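Cabin Electronics Working Group, Spring Meeting
Minutes, May 28, 2024

I said I'd write these up the way I talk, so if you wanted the formal kind you should have volunteered (the offer stands!). I'm Bongani Ndlovu, I ran the sign-in sheet and took the notes, and Kagiso Msimang was in the chair. We started a few minutes late while people found the dial-in code, which was in the calendar invite all along and not in the email. I'll put it in both next time.

Present in the room: the Grutell wiring people, the Cinex amplifier team, two of us from Molefe. On the line: Diltero, with a very good connection for once. Apologies from the Molefe test lab, who were tied up with a chamber booking.

1. Minutes of the March meeting

Approved with one fix. I'd written that the rear microphone harness was "signed off" and Grutell pointed out, fairly, that it was only signed off for the left-hand-drive layout. Corrected. The right-hand-drive version is still open and comes up again under item 3.

2. Speaker node count

We spent longer on this than the agenda allowed, but I think it was worth it. Cinex wants to drop one node from the front doors and run the tweeter and the mid from the same board. They've had it on the bench since March and they like how it sounds. Kagiso asked what happens to the door harness if the board fails, and the answer is you lose that whole door, both drivers. Cinex says that's acceptable for music. Diltero says it isn't acceptable if we're also sending the parking chimes through there, and I have to say I'm with Diltero on this one.

There was some back and forth on whether chimes even belong on the door speakers. The older car sends them to a little sounder behind the cluster, and everybody seems to have a strong feeling about that sounder. Grutell would be delighted to keep it (they've already got the connector). Cinex thinks it sounds cheap and wants it gone.

Agreed: Cinex will go ahead with the combined board on the basis that chimes stay on the cluster sounder for now. Diltero will write one page on what it would take to move them later. One page, Kagiso said, and she looked at me when she said it, I suppose on account of my last one.

3. Harness weight and the right-hand-drive routing

Grutell brought the new numbers. The full cabin audio harness, all nodes, left-hand drive, comes in at 1,699 grams. The target was lower than that and we all know it. Most of the extra is in the run behind the dash, where the cable takes a detour past the heater box and then doubles back to the passenger side. Grutell has a shorter route drawn but it goes through a bracket that belongs to the body team, and they haven't answered yet.

For right-hand drive the route is actually nicer, since the heater box isn't in the way, but the rear microphone branch ends up too short by a hand's width. I asked whether we could move the splice and leave the branch alone. Yes, but then it's a different part number for each side, and purchasing will have views. Left open. Grutell to chase the body team and bring both options next time, with weights.

4. Latency on the road noise microphones

Diltero's item, and I'll do my best with it. The road noise system needs the microphone signal to reach the processor and get back out to the speakers fast enough to be of any use. On the bench they're comfortably inside the budget. In the car they saw a handful of late samples in a run of 848 test starts, all of them in the first moments after wake-up, never once things had settled down.

Cinex thinks the amplifier is still loading its settings at that point and the bus is waiting for it. Diltero doesn't disagree but would like to see a trace. Kagiso wanted to know if a driver would hear it, and the honest state of play is that one engineer thinks he did and one thinks he didn't, in the same car on the same road. We agreed to mute noise cancelling until the amplifier reports ready, as a stopgap, and Cinex will send the trace.

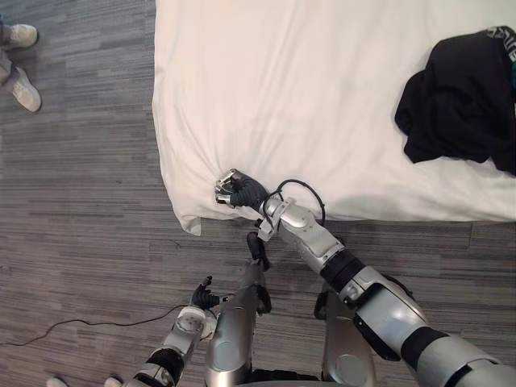
A black garment on a white-sheeted bed.

5. Sample boards

Cinex has 100 boards of the second revision coming back from assembly. Grutell needs some for the door build, Diltero needs some for the processor bench, and our test lab at Molefe would take the lot if you let them. After a bit of haggling it was decided that Molefe gets first pick for the temperature work, because the chamber is already booked and we lose the slot if nothing goes in it. The rest gets split between Grutell and Diltero and they can sort that out between them by email. Please copy me so I can keep the list straight!

Cinex reminded everyone that the first revision boards have the connector keyed the other way and should not be mixed in. If you have any in a drawer, put a sticker on them or send them back.

6. Diagnostics wording

A short one. The workshop tool currently shows "audio bus fault" for every problem from a loose plug to a dead amplifier. Kagiso read out a note from the service side asking for something more helpful, and I thought the note was pretty restrained. We settled on 2 separate messages to start with, one for a break in the line and one for a node that's present but not talking. Diltero will draft the text. I offered to check it for plain English.

7. Any other business

Grutell asked if the shared folder could be cleaned up, and I said I'd do it, so please don't save anything new into "old_old" for the time being. Cinex would like the next agenda further ahead than the night before. Noted, and sorry.

Actions

Cinex: combined door board to proceed; wake-up trace to Diltero; confirm delivery of second revision boards.
Diltero: one page on moving the chimes; draft diagnostics wording.
Grutell: answer from the body team on the bracket; both right-hand-drive options with weights.
Molefe (me): shared folder, sample board list, agenda out earlier.
Kagiso: talk to purchasing about side-specific part numbers before they hear it from somebody else.

Next meeting to be set by email. Corrections to me please, Bongani.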